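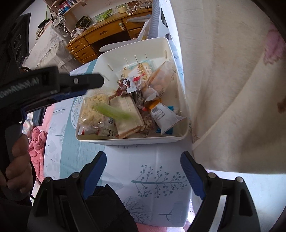 Isn't worry time just worrying on purpose, Eglė Jõgi asked at the end of session 5, and if so why would anyone feel better for it? Fair question, didn't have time to answer properly, so these notes start there.

Home | Sessions | Handouts | Audio | Contact

Session 6 notes. Postponing worry

Short answer to Eglė. Yes it is worrying on purpose. The "on purpose" is the bit that does the work. Most of us worry all day in small scraps, two minutes in the shower, four minutes at the lights, and never get to the end of any of it. Same scrap comes round again. Putting it all in one place, at one time, tends to change how it feels even when the content is exactly the same.

Recap from last time, very quick:
- worry = mostly words, about the future, "what if"
- rumination = mostly about the past, "why did I"
- problem solving = has a next step in it
If there is no next step after a couple of minutes you are probably not problem solving, whatever it feels like from inside.

Someone will say trying not to think about a thing makes you think about it. Correct. Suppression, session 3, the white bear. Postponing is a different instruction. You are telling the thought "later, 6 o'clock" and meaning it. You do have to mean it. If you never keep the appointment the whole thing turns into supression with a nicer name, and it'll stop working within a week.

The method

1. Pick a time and a place. Same every day. 14 minutes. (People ask why 14. I used to say 15 and everyone let it run to 25. Nobody rounds up 14, no other reason.) Not in bed, not within two hours of bed. Not the chair you like.

2. During the day, when a worry turns up, write it down in a few words. "Boiler." "What she meant by that." "Lump?" Not a paragraph. If you are writing whole sentences you have started the session early.

3. Say the time to yourself. Go back to whatever your hands were doing. Not back to "being calm", that isn't a task. Back to the washing up.

4. At the time, sit down with the list. Read it. Cross out whatever has gone flat. Worry about the rest as hard as you like. On paper is better than in your head, it goes slower and you notice repeats.

5. Timer goes, stop. Stand up, leave the room. Have something dull but physical lined up for straight after. Bins, walk, potatoes.

Anything urgent and real doesn't wait for the slot, obviously. If the lump is an actual lump ring the surgery in the morning. Postponing is for thoughts, not for phone calls you don't want to make. Come back to this, it catches people every course.

We use cookies to remember your settings and to see which pages get read. Accept / Manage choices

What usually goes wrong

Forgetting the slot. Commonest by miles. Alarm. Priit Laur ties his to the Uvo timer he already uses for his back exercises, fine, anything you already look at.

Nothing to worry about when you get there. Sit there anyway for the first fortnight. Boring is allowed. Several of you reported being almost annoyed that the list looked silly by evening. Good, write that down too, you will want the evidence later on a bad day.

Getting properly upset in the slot. Can happen, esp. first few days. Shorten it to 7 minutes, sit with your feet on the floor, use the long out-breath from session 2. If it's still too much leave it and tell me, or tell your GP. This is a self-help course and there are things it isn't meant for. Not a failure of effort.

Using the list as a new worry. "Have I written them all down?" You haven't and you needn't. Missed ones come back on their own.

Night. 3 a.m. is the hard one. Pad by the bed, one word, in the dark if you can manage it, lamp stays off. Don't do the slot at 3 a.m. If awake a long while get up, sit somewhere dim, go back when sleepy. More on this in session 8.

Worked example (Raimonds Lapiņa let me use his, thanks)

Day list: car noise / Deividas exam / did I sound rude / money / car noise / rude again
Evening: car noise = two entries, one next step, ring garage. Moved to the jobs list. Exam = no step, not mine to sit. Rude = gone flat by six, crossed out. Money = stayed, whole slot went on money.
After day 5 he noticed money was the only thing left most evenings. So that became the problem solving sheet, session 7. That is more or less the ideal result, don't expect it so tidy.

Note he did not stop worrying. He had fewer interruptions. That's the claim I'm making for this and I'm not making a bigger one.

Difference from the relaxation work

Got asked this in the break. Relaxation (sessions 1 and 2) goes at the body. This goes at when you attend to something. You can do both on one day but please don't do a relaxation track DURING the slot, you end up doing each one badly. Relax before if you need to, or a good half hour after.

Also no, you don't need to visualise a box, or a river with leaves on it. If you like the leaves keep the leaves. Some people can't picture things at all and do perfectly well.

Homework before session 7

- Slot every day. Write start and stop times.
- Keep the day lists, dont bin them
- Each evening rate how strong the day's worst worry was when it arrived and again at the slot, 0 to 10
- One line on what you did straight afterwards
- Bring the lot. Nobody reads them out unless they want to

If you missed May's intro evening, Gediminas Adomaitis has the spare packs and will bring them along. Session 7 room is the same, start is the same, bring a pen this time, I ran out.

Reading: pages 5 to 14 of the pack. Skip the boxed bit on p. 7, it's out of date and I haven't had time to redo it.

Updated Jul 9, 2020

Shares 14 | Comments 5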